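Equipment Planning Group
Minutes of the regular meeting, March 2020
Plover building, second floor meeting room

Present: representatives of the handling lab, the workshop, purchasing, and facilities. Apologies were received from finance, who sent written comments on the draft budget. The handling lab chaired and purchasing took the minutes.

1. Minutes of the last meeting

Accepted with one correction. Under item 4, the bench quote from Bulano should have been recorded as excluding delivery. The corrected copy is on the shared drive.

2. Matters arising

The freight claim on the damaged crate has been settled and the money credited to the workshop account. Facilities confirmed that the extra power circuit on the north wall has been inspected and can be loaded. The label printer has still not been replaced. Purchasing will order one out of consumables and stop carrying it forward as an agenda item.

3. Status of the two-arm station

The handling lab reported. Work at the station is on everyday items set out on a white tabletop, for now a plastic water bottle with a red screw cap and a low round piece, blue on top and black around the rim, placed close behind it. Positions on the table are marked with black tape. The lab wants to keep the white top and the black backdrop in the new budget year, as changing either would mean repeating the baseline work.

The workshop asked how long it takes to change from one set of objects to another. The lab said the objects themselves are quick, and most of the time goes to checking the tape positions. The workshop offered to make a flat locating plate. The lab would like to see a drawing first.

There was some discussion of cables. The workshop would like proper cable guides on both arms before any new grippers are fitted. Agreed in principle, cost to be included under item 5.

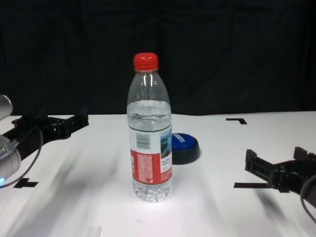 4. Grippers: repair or replace

Two options were put forward.

Option A is to keep the present grippers and buy a set of spare fingers and fasteners. The quote from Tse is $1,124, including shipping. Delivery is five weeks.

Option B is to replace both grippers with a newer model from Deltano. Purchasing has only a verbal price so far and did not want it minuted until a written quote is in hand. The new model would need adapter plates, which the workshop could make, and the control software would have to be changed. The lab could not yet say how much work that would be.

Finance's written comment was that Option B should not go into this year's budget without a written quote and a figure for the software time. The lab accepted this. The workshop spoke in favor of Option A on the grounds that the spares will be needed in any case if Option B slips to the next year.

Decision: Option A approved. Option B to be brought back in November with a written quote, a drawing of the adapter plates, and an estimate for the software.

5. Cable guides, covers, and small parts

The workshop presented a parts list for cable guides, replacement straps, and two spare clear housings. The total came to $1,120 if everything is bought in. The workshop thought it could make the guides from stock material, which would bring the figure down, but it has no free machine time before the summer.

The lab said the straps are the most urgent item and asked that they be ordered separately. Purchasing pointed out that splitting the order would mean paying the small-order charge twice. After some discussion it was agreed to place a single order now and to leave the guides out of it until the workshop has looked at its schedule — the guides can be added at the same unit price within the life of the quote.

The lab also asked for a second roll of white covering for the table. The present one is creased and throws small shadows between the arms, and when the lighting is low on one side these get in the way. Approved from consumables.

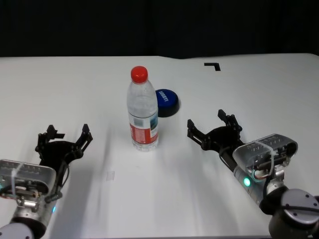

Facilities asked whether the covering has to be a sheet at all, or whether a rigid white panel cut to size would do. The lab had no objection to a panel provided the surface is matt and takes tape without marking. Bulano has such a panel in its catalog, but only in one size, and it would have to be trimmed. Purchasing will ask for a sample. The roll will be ordered regardless, and the panel considered when the sample has been tried.

6. Budget for the coming year

Purchasing went through the draft line by line. Changes made at the meeting:

Maintenance contract for the arms: unchanged. The renewal letter has come in and the terms are the same as before.

Spares: increased to cover the Tse order in full. Any saving on shipping stays in the line.

Lighting: the lab had asked for two additional lamps on stands. Facilities has two on loan to another room that are due back. Line removed, to be restored if the lamps turn out to be unsuitable.

Test objects: a small line was added for bottles, caps, lids, and similar items. These have been bought out of pocket and claimed back, and finance would like that to stop. The lab will buy in quantity and keep a written list, so that the same type of bottle can be bought again when a batch runs out.

Training: held over. The supplier's course dates have not been announced.

The draft as amended was accepted for submission to finance.

7. Storage

Facilities reported that the shelving by the loading door has to be cleared for floor repairs. The lab has packing cases there which it needs to keep for the maintenance contract, as arms sent for service must travel in their original cases. The cases can go to the Plover basement store if they are labeled and raised off the floor. The lab will move them.

8. Any other business

The workshop asked for a spare key to the station room. Agreed.

Purchasing reminded all groups that order requests need a cost code before they are sent. Three were returned last month without one.

9. Actions

Purchasing: place the Tse order. Place the small parts order without the guides. Request a panel sample from Bulano and a written quote from Deltano. Order the label printer.

Workshop: drawing of the locating plate. Check the schedule for the cable guides.

Handling lab: software estimate for Option B. List of test objects. Move and label the packing cases.

Facilities: return the two lamps to the station room. Spare key to the workshop.

Next meeting: date to be circulated by purchasing once finance has returned the draft.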